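We use cookies to remember your settings and see which pages get read. Accept | Manage choices

Print this thread | E-mail this thread

Guoqing Xia
Jun 14, 2022

1/ OK so I've been living inside the Urkura tabletop simulator for most of this month and a bunch of you asked for a review, so here goes. Long thread, grab a coffee.

2/ Quick background: Urkura is the kitchen-and-dining scene pack from Pirkberg. You get a two-handed robot, a pile of household stuff, and a task editor. It's $239 for a single seat or $592 for a lab license. I paid for my own seat and Pirkberg hasn't seen any of this.

3/ Install was easy! I expected to lose a weekend to driver problems and I was poking at things before dinner. It did download the entire object library without asking me first, so if your internet is slow, start it before bed.

4/ The library lists 172 objects. Mostly dishes, fruit, small appliances, that kind of thing. The fruit is really well done (you can see the dimples on the lemon skin). Some of the gray appliances are pretty plain and I wish those had gotten the same love.

5/ What sold me is the hands. I've used cheaper kits where you get a two-finger pincher and that's your lot. These have proper fingers and you can pose each hand on its own - one can be up and open while the other is reaching for something.

6/ My test task has been fruit into dish, because it sounds easy and it is so not easy. Lemon and little red dish on the patterned placemat, right hand coming in beside them, left hand up out of the way:
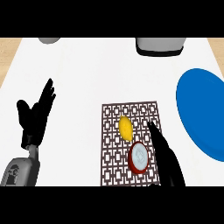 7/ Placement settings. You get a slider for how much the objects shift between runs, and please don't crank it to max on day one like I did. I set mine to 20 and left it there for a week, and I learned way more from that than from the chaos setting.

8/ Now the gripes. The default camera. Big robot hand plus small dish means you spend a lot of time looking at the back of your own fingers. You can move the viewpoint, but the menu for it is buried under Scene > Advanced > View and it forgets your choice when you close the program. Every. Single. Time.

9/ Second gripe is the grasp helper. It's supposed to suggest a finger shape for whatever you click on. On round things I like it a lot. On anything flat, like a plate, it kept giving me a grip I'd never use, so I turned it off for those and posed the fingers by hand.

10/ Contact feels good to me, though I'm no physics person. Things roll when I nudge them and they don't shoot off into space, which my last simulator did constantly (RIP to so many virtual oranges).

11/ Somebody asked how it compares to the Stistolton kit. I had that one for a couple months last year. Stistolton has the nicer task editor, hands down, with drag and drop and an undo that goes back forever. Urkura's editor is basically a text file with a coat of paint. But the hands in Stistolton are stiff and I never got along with them.

12/ And yes, I've tried the Luo add-on, the one that lets you drive both hands with a pair of gloves. A friend lent me hers for an afternoon. Super fun, and my wrists were tired after an hour. If you only want to record a handful of demos I'd stick with keyboard and mouse and save the money.

13/ Support: I wrote in twice. First answer came back the next morning and fixed my problem (a wrong folder, my fault). The second one, about the camera menu, got me a polite "we've passed this along." They do say there's an update planned for August so I'm keeping my fingers crossed.

14/ Documentation is decent for the first few chapters and then gets thin. The section on writing your own success check is half a page! I ended up copying one of the sample tasks and changing it line by line until it stopped yelling at me.

15/ Would I buy it again? Yep, at the single seat price. If you're a student or a hobbyist who cares about hands more than editors, go for it. For a whole lab I'd ask for a trial first and have somebody spend a few days in that text file before you sign anything.

16/ If you want my lemon task, reply and I'll send you the file. It's messy and my comments in it are mostly complaints, but it runs. Next up I'm going to try getting that left hand to hold the dish still.

Get threads like this by e-mail. Enter your address to sign up for the newsletter. Unsubscribe at any time.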